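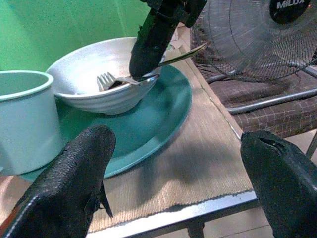 7th January

Place settings, small table.

Setting as it stands: teal plate, white ribbed bowl on top, fork, mint cup with the white rim to the left. Guoqing wants the same setting kept for the whole month so the notes can be compared. Fine by me. The spare crockery goes back in the Pasichnyk carton, bottom of the cupboard.

Fork: the handle is long for that bowl. If the tines go in first it leans on the rim and sticks out a long way to the side. Tried laying it flat on the plate beside the bowl and there isn't the room. Shengli suggested a wider plate. I'd sooner find a shorter fork. Brandico list one, item 559, will ask Wanting to add it to the next order.

Bowl on plate: slides if the plate is carried at any tilt. The grooves are only on the outside and don't help underneath. Carry the two separately for now, plate first.

Spoon: no trouble. Polished, so it shows every fingerprint. Wipe before putting out.
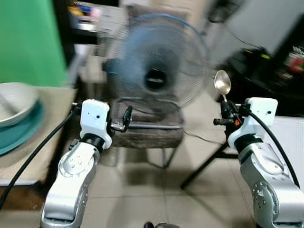

Spoon upright, bowl and plate on the table at left, fan on the chair behind.

The fan can stay on the chair until the bracket from Bradell turns up (ordered in October, still nothing). Please keep its cord back against the wall, I caught my foot on it twice before lunch.

Napkins: pack of 500 opened, plain white, too thin. Emília has a pack of 100 of the heavier ones in her drawer and says we can have them.

To do
- shorter fork
- felt or cork disc under the bowl, try both
- ask Yuxi where the second mint cup went
- chase Bradell again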